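Which lane should I use on a three-lane highway in a rented box truck?

Driving & Road Trips > Moving and Towing
Viewed 1627 times

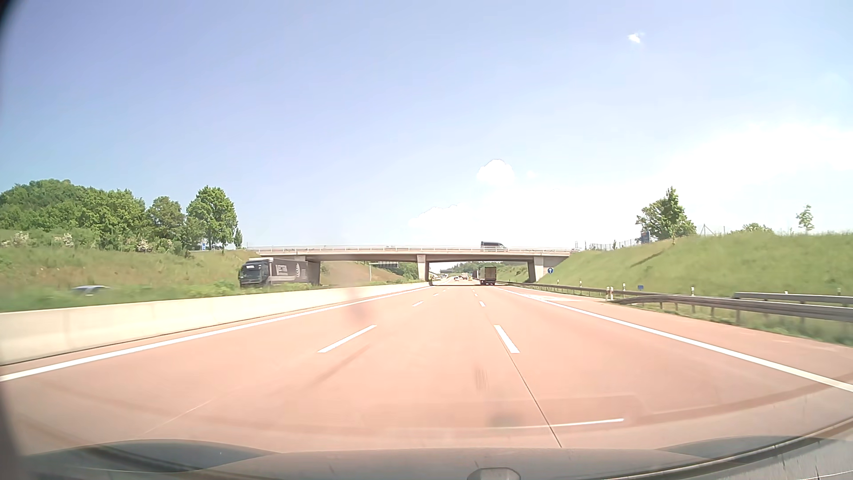 Nabila Tambunan
Which lane should I stay in when I'm driving a loaded box truck on a highway with three lanes each way? I'm moving from Cillano to Grernby in November and it's 54 miles of highway almost door to door. I've been driving a small hatchback for years and have never been behind the wheel of anything bigger than my aunt's minivan. My brother says to sit in the middle lane the whole way so I don't have to deal with people getting on and off. My mother says trucks belong on the right and that's the end of it. I'd also love to know how much room to leave in front of me, and whether I need to worry about the overpasses, as there are quite a few of them on that stretch and the truck is taller than anything I've ever driven. Thank you so much in advance, I've been reading this board all week and everyone is so kind!

dasa_on_wheels
Right lane for most of the trip. Move to the middle to pass someone slower, or to give people space where a busy ramp comes in, then go back when it's clear. Stay out of the left lane altogether. Some highways ban trucks from it and the signs will tell you. Good luck with the move!

Jenő Major
Hello Nabila, and congratulations on the new place! I drove a delivery truck for a furniture store for 23 years before my knees retired me, so this is a subject close to my heart, and I hope you'll forgive me if I go on a bit.

Your mother is right, mostly. The right lane is home. You'll be going slower than the cars, you'll need longer to stop, and people expect to find a truck over there. Your brother has a small point too, though, and I don't want to take it away from him. When you're coming up to an interchange where lots of traffic is joining, it's a kindness (and a lot easier on the nerves) to move over one lane early, well before the ramp, and let everybody sort themselves out. Early is the word I'd underline. If you leave it until there's a car beside you on the ramp and another one beside you in the middle, you've run out of choices, and then all you can do is hold your lane and adjust your speed gently. That works too, by the way. Drivers coming down a ramp are supposed to fit in with you. Just don't count on all of them knowing it.

Now for the room in front. In your hatchback you've probably been told to leave three seconds. With a loaded box truck I'd leave at least 5, and more in rain. Pick something fixed up ahead – the shadow of a bridge, a sign post, a seam in the pavement – and when the vehicle in front goes past it, start counting slowly. If you reach it before you've finished, ease off the gas a little. People will cut into the gap you leave. Let them. You drop back, you count again, and you get to Grernby a minute later than you would have.

About the overpasses. On a big highway, the bridges over the main lanes are usually built with plenty of clearance for full-size trucks, and a rental box truck is a good deal shorter than those. I would still look up the height of yours before you leave. It's normally on a sticker in the cab or on the paperwork, and I used to write mine on a piece of masking tape and put it on the dash where I could see it. Where people really do get into trouble is after they leave the highway. Old railroad bridges in town, gas station canopies, parking garages, drive-through lanes, and low tree branches on the very street they're moving to. So check the last couple of miles on your route with more care than the first fifty, and please walk around to get your lunch instead of driving through for it.

You may also feel a push of wind as you come out from behind a bridge or a high bank on a gusty day. It surprises people the first time. Two hands on the wheel, a small correction, and carry on.

A few more odds and ends while I have my coffee. Set both side mirrors before you pull out of the rental lot, and have someone walk slowly down each side of the truck so you learn where they disappear. You won't have a useful rearview mirror at all, and I remember glancing up at the ceiling for it for my whole first week. Put the heavy things up front against the cab wall and tie them down. Signal for longer than feels natural. And if you can, take the truck around an empty parking lot for ten minutes before you load it, making some wide right turns.

When are you setting off? If you have any say in it, go mid-morning, after the commuters.

pangaribuan_p
middle lane. ramps are a pain and nobody lets you in. done it plenty of times never had an issue

Jenő Major
In reply to pangaribuan_p: I understand the temptation, and I've been there on a bad afternoon! But if you stay in the middle the whole way, cars end up passing you on both sides, and the right side is where a box truck has its biggest blind spot. For somebody on her first trip I'd still say keep right.

Nabila Tambunan
In reply to Jenő Major: Oh, this is wonderful, thank you! I've printed it out. We pick the truck up at 8 a.m., so it looks as if we'd be loaded and on the road by eleven, if my brother turns up on time. I hadn't thought about the canopies at all – there's a gas station right at the Grernby exit and I'd have sailed straight in. Is it better to fill up before the highway, then?

Jenő Major
In reply to Nabila Tambunan: Most stations on a truck route are fine, but look for the clearance number on the canopy before you pull under it. For 54 miles you shouldn't need to stop on the way. Check what level the rental company wants the tank at when you return it, and do your filling up once the truck is empty and you've had some practice with it. Safe travels to you and your brother!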